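Workshop notebook, tableware and tables
July 2022

Entry by Kibet Nyanda, for me and for Verna
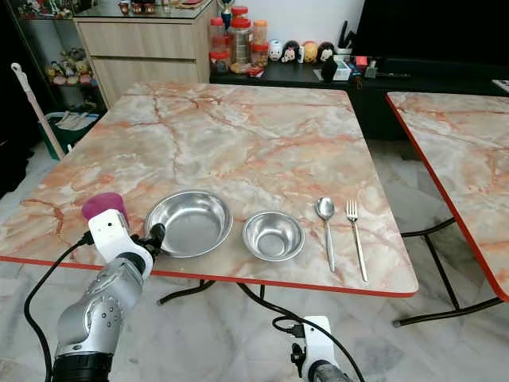
Today I continued with the place setting for the Restico canteen order. The question from last week is still open: how much metal and plastic can one person have in front of them on these small square tables before it becomes uncomfortable. Verna thinks the table is big enough for two persons. I am not so sure, so I wanted to try it with the real things and stop discussing it on paper.

The set is now this: large shallow bowl, small deep bowl, spoon, fork, pink cup. The knife is out. The menu they sent has nothing that needs a knife, and Restico agreed on the phone.

Notes on the bowls. The large one is polished inside and it takes every reflection, also the pink from the table top. It looks nice but every fingerprint will show. The small one has a more matte, brushed finish and I like it better for daily use. I asked Clilteo if they can make the large one in the same finish. They answered that it is possible from 3000 pieces, and our order is 247 sets, so no. We could ask Marquez, but their rims were sharp in February and I don't want to go through this again.

Cutlery. The handles are long and slim. I put spoon and fork side by side on the right of the bowls, with the handles toward the person who eats. Verna prefers the fork on the left, as in her home. In a canteen people take the cutlery themselves and put it where they want, so for me this is not a question of the workshop. For the photos in the offer we should choose one way and keep it. I wrote to her that she can decide.

Cup. I tried first the clear one from Vudomon and then the magenta one. The magenta is much easier to find on this table top, because the pattern is pale pink and white with orange and grey veins and a clear cup almost disappears on it. Left of the large bowl is a good place for the cup if the person is left-handed. For the others it must go to the right, behind the fork. To try tomorrow.

Tables. We have the two with the same marble pattern and red edge, on black folding legs. When I push them together the red edges meet and make a line in the middle. I don't mind it, but Restico asked for "one surface", so I must tell them before they see it themselves. The gap I measured with a feeler gauge at two places and the values did not agree, I think my floor is not level. Repeat near the door.

Noise test: I stacked 40 small bowls and carried them to the sink. Loud, but less than the old ones – the rolled rim on the large bowls makes more noise than I expected when they slide. A thin cloth between the stacks helps.

Open points:
Price of the magenta cup in a box of 80 (Verna asks Vudomon).
Second wash of the large bowl, with the softer sponge, and look for scratches in daylight.
Cup on the right side, both tables together, two people sitting.
Return the feeler gauge to the other room.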